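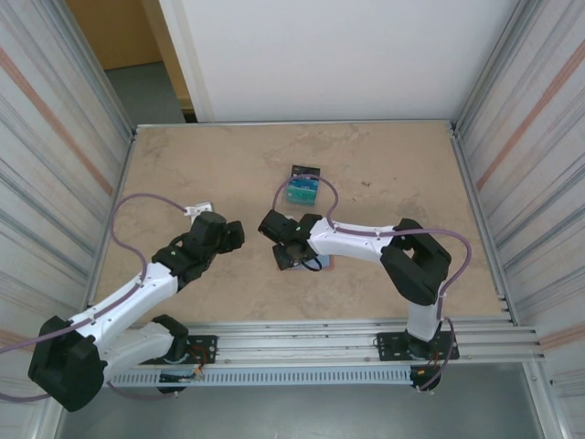 Page last updated: 2019-09-29

Ekeo to move Pismont notebooks to a sewn binding

Ekeo, a maker of bound paper goods for office and school use, will change the binding method of its Pismont notebook line from glued to sewn. Notebooks with the new binding will ship to dealers in December. The change covers eight formats. Cover materials, page counts and ruling patterns stay the same.

In the current Pismont notebook, single sheets are held at the spine by a layer of hot-melt glue. The new version is made from folded sections, each sewn through the fold with polyester thread. The sewn block is then coated with a flexible cold glue and lined with open-weave cloth before the cover is attached. The inside paper remains Moradi uncoated stock at 100 grams per square meter.

"Glue alone holds a single sheet by its edge, and that edge is very thin," said Rianne Visser, head of product at Ekeo. "With a folded section the thread passes through the paper itself. The notebook also opens flatter, which left-handed users have been asking us for."
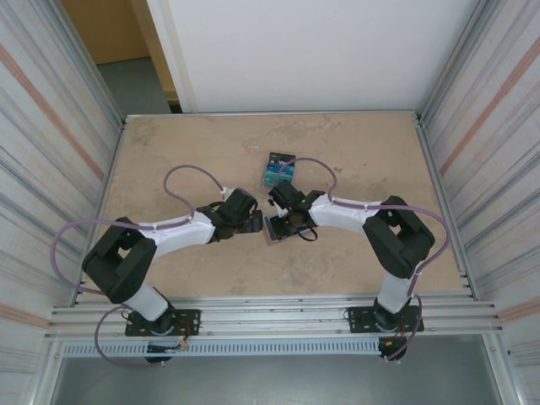
Work surface with metal side walls; two arms meeting near the center.

Sewn notebooks need a different grain direction. Paper fibers must run parallel to the spine, or the folded sections will resist opening and the pages may wave in damp air. Two of the Pismont formats were previously cut across the grain to reduce waste. Both will now be cut from a larger parent sheet, and the offcuts will go into the memo pad range.

Sewing and lining will be carried out by Brudeo under a supply agreement running for seven years. Trimming, cover work and packing stay with Ekeo. Jozef Bakker, production manager at Brudeo, said the main technical question was swell, the added thickness that thread produces along the spine. "We chose a finer thread and fewer, thicker sections," Bakker said. "That keeps the spine close to the thickness of the fore edge, so the finished notebooks stack level in a carton."
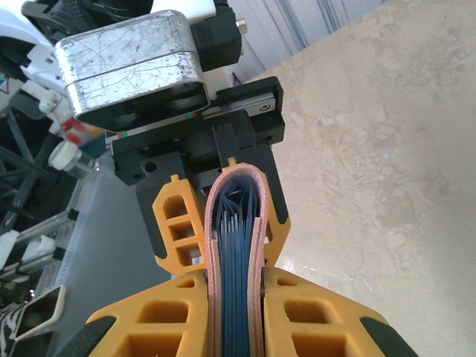

Carton sizes are unchanged, and dealers do not need to adjust shelf layouts. Item numbers will carry the suffix S during the changeover. Glued stock will remain on sale until it runs out — it will not be recalled or marked down by Ekeo. The line is currently carried by 1,269 dealers, all of whom will receive a revised order sheet.

List prices for the three smallest formats do not change. Prices for the remaining formats will be set out in the order sheet. Refill blocks are not part of the change and will continue to be glued, as they are meant to be torn out page by page.

Dealers with open orders should contact Sem Dekker in dealer services. Paper samples and sewn blocks without covers are available to trade buyers on written request.

Press contact: Jahangir Dewan, Ekeo press office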